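So I finally dealt with the bench. If you've been reading for a while you know I've been threatening to do this since spring, and every time I got as far as taking everything out of the cupboard, looking at it all, and putting it back in a slightly worse order. But it's July, the school groups are gone, and I had a whole Monday with no one needing me for anything, so I put the kettle on (in the kitchen! not in the lab! Rajitha, if you're reading, in the kitchen) and got going.

For anyone new, I do the wet chemistry for our club, mostly pond and creek water, and in the last year I've drifted into being the person who sets up the practice table for beginners. I didn't mean to. I'd complained that people were learning on the same bench where we run the real samples, and you know how it goes when you complain in a meeting.

What I wanted was a table where a person could walk up and find the four or five things they need to learn to move liquid around. That's most of what we do, really. We move a little water from one glass thing to another glass thing and try to know how much it was. Kelechi says I've taken all the romance out of it with that sentence, but he's the one who signed up for the Saturday slot at the creek in February, so I'm not taking advice from him on romance.

First job was the cloth. I'd been going back and forth on the black cloth for ages. White bench paper is what everyone else uses, and it's good for spotting colored spills, and I used it for years. But clear glass on white paper under our overhead lights just vanishes. I once set an elbow down on a stirring rod I'd been hunting for ten minutes. On black you get all those little bright edges, and your eye goes right to the rim of a beaker. The downside is lint. Oh my gosh, the lint. I went over it with one of those sticky rollers and then did it again, and I'd still tell you to keep your glassware upside down in the cupboard until the minute you need it.
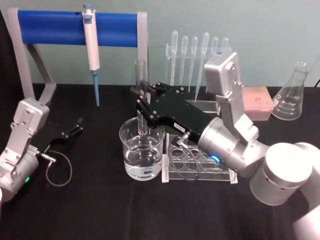
Next came the question of what goes where, and this is where I got fussy. My old layout had the pipette stand right up front because it was the thing I reached for most. Terrible idea. Everybody who wanted the beaker had to reach over or past it, and sooner or later a sleeve gets it. Now it goes at the back left, and the beaker of water lives out toward the middle where your hands are anyway. I'm right-handed so I'll admit I planned it for me first. Anjana is a lefty and she tried it and said it was fine, but she's also very polite, so I'm going to ask her again in a month.

I'm fond of that stand. It's a plain gray thing with a blue bar across the top and it doesn't wobble, and I can't say that for the one we had before, which went around in a circle like a cake display and would unload a pipette onto the floor if you spun it with any enthusiasm. The straight bar is so much calmer. I only hang one pipette on it for beginners. We own others, and people do ask why I don't fill up the bar, and my answer is that the first time you pick up a micropipette you should have exactly zero decisions to make. Pick up the pipette. There it is. Later on we get into which volume and which tip and all the rest.

Also, and I'll die on this hill, they hang. Tip end down, every time. I've found pipettes laid flat on the bench with liquid still in them and I've left notes about it, and the notes got less friendly as the year went on. If you lay one down with something in the tip it can run back up into the body, and then you're taking it apart on a paper towel with a tiny spring rolling away from you. Ask me how I spent my birthday.

Then the droppers. Plastic transfer pipettes, if we're being proper, but I grew up calling them droppers and I'm too old to switch. I love these stupid things. They cost next to nothing, you can't really break them, and a kid who's scared of the fancy pipette will happily squeeze a bulb all afternoon. We keep them standing in a clear acrylic rack, bulbs up, and I moved it so it's right next to the pipette stand. That was Kilian's suggestion (Kilian Camenzind, he runs the microscope evenings and has Opinions about storage) and he was right, annoyingly. The tools that pick up liquid are all in one neighborhood now.

I did have a clear-out while I was at it. The dropper drawer was shameful. There was a zip bag in there labeled CLEAN with a question mark after it, in my handwriting. Out they went. I don't re-use a dropper that has a question mark on it. Anything that had only ever touched tap water got rinsed and stood up to dry, and everything else went in the bin.
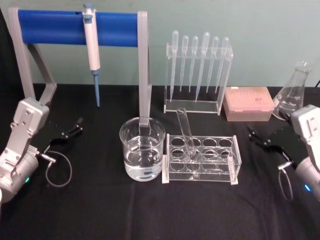 Pillholm Pond & Creek Club – Water Chemistry Bench

Right, beakers. You'd think there would be nothing to say about beakers and yet I've been boring people with this all week. The marks on the side of a beaker are a suggestion! They're there so you can tell half full from nearly full. I had a lovely man at the spring open day carefully crouching down to get his eye level with the line, doing everything right, and I had to tell him the line itself wasn't worth the effort. He was so disappointed. We got him a graduated cylinder and he cheered up.

My rule at the practice table is to never fill it to the top. Put too much in and the first person who dips a tube or a rod in there brings the level up and over, and black cloth holds onto a spill like you wouldn't believe. You can't see where it's gone, either, you only find it with your wrist. So leave some room. I use plain clear water for practice too. I went through a food coloring phase and it was pretty, and then I was scrubbing blue out of my cuticles before a wedding, so that was that.

And glass tubes. Long thin ones are the thing beginners grip the hardest and should grip the least. What I tell people is to hold it upright, hold it gently, and lower it straight down into the beaker so it isn't scraping along the side. Go slow for the last bit. You don't want to tap the bottom, you want to sort of arrive there. When you lift it out, wait a moment over the beaker so the drips land where drips should land. We practice that on its own, just down and up, before anyone tries to carry a tube anywhere else. It sounds like the dullest exercise in the world and people get really absorbed in it. I had to shoo two grown women off the table at closing time last month.

The low acrylic rack sits close by on the right for the tubes. I've gone off the tall wire racks completely. They're fine for drying but when you're putting a wobbly thin tube in, you want a flat top with holes you can see from above, and it helps a lot if the rack isn't taller than your patience. Ours is clear, which looks very smart, and it does disappear a bit if the light's wrong, but again, black cloth. It all comes back to the cloth.

Let me think what else. I washed everything, obviously. Hot water and a little lab detergent, a brush for whatever a brush fits into, then rinse and rinse and rinse, and a last rinse with distilled. I stopped using the dish towel on glass years ago. Air dry, upside down, on a rack, and go do something else for the afternoon. If water beads up on the inside instead of running off in a sheet, it isn't clean yet and you're going again, sorry.

I also redid the inventory sheet, and that was its own adventure. The old sheet said we owned 83 beakers. We do not own 83 beakers. I don't think we have ever owned 83 beakers. My best guess is that somebody typed an 8 when they were going for the 3 key and missed, hit both, and nobody looked at it again because who reads an inventory sheet. I fixed it. I did find a box of brand new 400 mL ones at the back of the bottom shelf, still in the paper, behind the old Erkari catalogs, so that was like a little Christmas. If anybody remembers ordering those, thank you and I'm sorry we forgot.

Sandamali stopped in late in the day to borrow the pH strips and stood looking at the table for a while and then said "it looks like a shop window," and I've decided that was a compliment. She did move the beaker an inch. I moved it back after she left.

Things still on my list: a better label for the dropper rack (my tape label has already curled), somewhere to park used tips that isn't a yogurt tub, and a second black cloth so I can wash this one. The fabric store over in Brurau had the same stuff on the bolt last time I was there, so if anyone's driving that way, I want the heavy kind with no shine to it, and please don't let them talk you into felt. Felt is all lint. I've done felt.

Practice table's open on the usual evenings, come and have a go even if you've been doing this for years. Bring an apron if you're fussy about your shirt. And hang the pipette back up when you're done, please, please, tip down.

Next time I'll get into the reagent shelf, assuming I can get the left-hand door open. It's been sticking since the damp weather and Kelechi has promised to bring his plane.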